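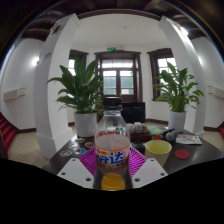 I've got a thing about the last inch of fizzy pop. You know the one, the bit that sits in the bottom of the bottle for days while everyone in the house politely pretends they're saving it for someone else!

My view (and I've had rows about this from Stendbridge to Orport) is that you should either drink it or tip it away. We had a big clear-out at our place in November and I pulled 11 bottles out from behind sofas, off windowsills and, in one case, out of the airing cupboard. Every single one had a dribble of orange or cola left in it. I lined them up by the sink and felt quite cross, mostly with myself, as I'm fairly sure the airing cupboard one was mine.

People tell me it's only pop, and fair enough. But a half-forgotten bottle takes up the same room on the table as a full one, and once there's a bottle there's a cup next to it, then a coaster, then a bit of paper somebody might need, and before you know it you're eating your tea off your knees.

I'd also like to stick up for the small bottle. The big ones are cheaper per glass, I know, I can do the sum, but ours go flat long before we've got through them. Buy little, finish it, rinse it, put the lid back on and get it in the recycling. The Stidgate lot collect lids and all now, so there's no excuse.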